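## 4. Recording your first batch of kitchen demos

By now you've got the arm bolted down, the Drollent recorder talking to it, and the emergency stop within reach. (If you skipped section 3, go back. I'll wait.) This part covers how I collect demonstrations for the cable-aware training method, the one we call Closter in the rest of this guide.

The short version of the method: you guide the arm through a task by hand, the recorder saves joint angles and wrist video together, and Closter learns a policy that's penalized for any motion that would pull its own wiring tight. Our older policies had no idea they were wearing cables at all, and they'd happily spin the wrist the long way round to reach a pot lid. Fun to watch once!

### 4.1 Before you start

1. Power up the arm and let it sit for 2 minutes. The joint readings drift a little at first, and I'd rather not have that in my data.
2. Open Drineo on the laptop and pick **New session**. Give it a name you'll recognize in August, when you have a whole folder of these.
3. Move the arm to the home pose from the menu. Keep your hands off it while it travels.
4. Turn on the kitchen lights you plan to use, hood light included, and leave them alone until the session is over.

> **Caution:** Keep the stove off for the whole session. You'll be leaning over it with one hand on the arm and your eyes on a screen.

### 4.2 Check the cable slack

This is the step I used to rush, and I paid for it with a weekend of useless recordings. The wrist cable needs a loop big enough to let the last joint turn both ways, but small enough that it doesn't snag on a handle or sweep things off the counter.

1. Put the arm in free-drive mode.
2. Turn the wrist slowly as far as you'll need it for the task, one way and then the other. Watch the loop, not the gripper.
3. If the cable goes straight at any point, stop, back off, and feed a bit more length through the tie.
4. Do the same with the elbow, bent and then stretched.
5. Press **Save limits** in Drineo. Closter reads this file later, so don't rename it.
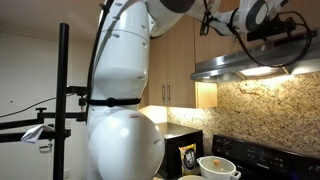
Once the limits are saved, don't touch the ties or straps again until you're done recording. If you do have to move one, save the limits again and start a new session. Mixing two cable layouts in one session gives Closter two different answers to the same question, and the policy gets weirdly timid – it'll creep toward the target and then just hover.

### 4.3 Record

1. Press **Record** and wait for the beep.
2. Guide the arm through the whole task at an easy pace. My lid-lifting demos come out at 36 seconds or so when I'm relaxed, and that's a fine speed to aim for.
3. Press **Stop**, then mark the demo *keep* or *toss*. Be picky!
4. Shift the pot or whatever you're working with by a hand's width and go again.

Take a break every 60 demos. My guiding gets sloppy after that, and you can see it in the plots (little wobbles right before the grasp).

**Note:** You don't need perfect demos. A small correction halfway through is good for training. What you should toss is anything where you bumped the counter or let the arm sag.

### 4.4 How many is enough?

We trained the lid task on 200 kept demos, and past that point the curve went pretty flat for us. Drawers may want more; I haven't finished that comparison. The baseline we test against is Gavrilă, which trains on the same recordings but ignores the limits file. On lids the two reach the pot equally well. Where Closter pulls ahead is on the way back to home, when the wrist has to unwind – Gavrilă tends to stop there with a torque fault.

If your own results show the opposite, check that Drineo really attached the limits file. Open the session, click **Details**, and look for a green dot next to *Cable limits*. A gray dot means the file is missing, so attach it by hand and export the session again before you go on to section 5.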